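Fleury opens its packing room for box reuse, 12 May 2025

I'm Bastien Hamel, and I look after packing at Fleury. We're giving old cardboard boxes another trip – even the ones with a ragged edge!

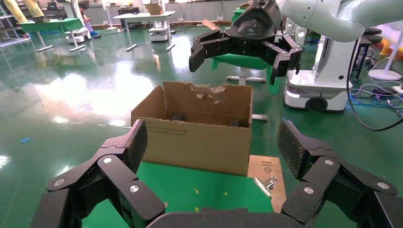 Bring us your corrugated boxes with the flaps still on, and we'll sort them and pack them again for the Flitungate swap in August. We have room for 2,034 (yes, I asked for more). Old labels can stay on. Drop off up to 40 at a time at the Fleury front desk.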